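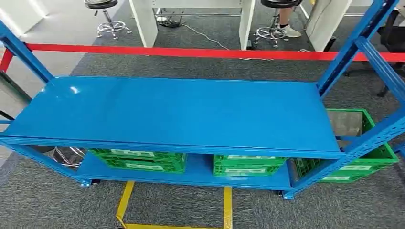
I caught Honeylyn Yap just after lunch, when she'd finished her morning run of examples and was happy to talk with her mouth full. She collects demonstrations for Tunico, the crate-handling project at Radcombe, and she's on 3235 of them so far.

"People think I'm programming it," she told me. "I'm picking up crates! I pick one up, I put it on the shelf, I do it again a bit differently."

The differently part matters a lot (I hadn't realised how much). Early on her examples were so neat that the model went to pieces whenever a crate sat slightly crooked. So Trinidad Policarpio, who trains it, threw out 552 and asked for messier ones.

"I was furious – for an hour, maybe. Then I started starting from silly angles and quite enjoyed it."

She does up to 400 in a good week, and yes, her knees know about the low shelf. I asked if she ever gets bored.

"On the green ones, a bit. Trinidad's promised me another colour in June."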